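Visit report: Clorstead manipulation lab
Posted 2024-07-20

The bus from Losen dropped us at the wrong end of the Cartwright industrial estate, so we walked in past the tyre place and arrived a bit late. Jeptoo Kioko met us at the door, signed us in and took us straight upstairs. The kettle is on the landing, for anyone who goes next time.

The lab is one large open room, with desks at one end and the robot tables at the other. People work at their computers a few metres from the arms and mostly don't look up.

Most of the morning was a talk by Elibariki Rweyemamu on the group's current project, which they call Devitz. The question behind it is a narrow one. When you train an arm by having a person steer it through a task many times over, does it matter what the person does after a mistake? The usual practice is to throw out any run with a fumble in it. The Devitz method keeps those runs, marks the point where things went wrong, and trains more heavily on the part where the operator recovers.

They have 1,494 recorded runs so far, collected since December. A person steers both arms by hand from a pair of smaller copies, and the joint positions are saved along with the video. Marking up the mistakes is done afterwards by someone other than the operator. Rweyemamu said this was slow and that two people often disagreed on where a mistake began. They now mark a short window instead of a single moment, and he was happier with that.

For the comparison they trained one policy on clean runs only and another on everything, with the same total hours in each. Each was then tested on some 200 attempts. On the first try at a grasp there was little between them. The difference came after a missed grasp. The clean-only policy tended to close on air and carry on to the next step as if it were holding something. The other one usually backed off and tried again. He didn't want the percentages passed around before the paper is out, so I have left them off.

Someone in our group asked whether the second policy had learned to fumble on purpose so it could recover. He said they had seen this in an early version, which is why the lead-up to each mistake now counts for less in training.

After the talk we went over to the tables. The task is sorting and stacking household things, mainly dishes, and the colours are mixed to stop the policy from leaning on one of them.
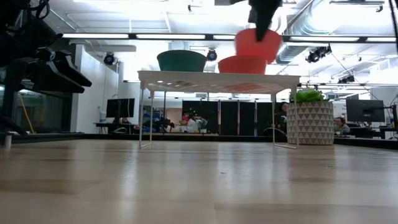

Orange-red bowl held upside down above its match, with the dark green bowl to the left on the wire shelf.

Kioko said bowls are harder than they look. The rim is thin, the sides slope, and a small error in the grip turns into a large tilt. Cups were dealt with months ago. Plates have been put off.

We had three questions left over at the end and she answered them on the stairs. The code will be released with the paper. The recordings may follow, depending on storage costs. They can take another group of visitors before the end of the year, but no more than eight people.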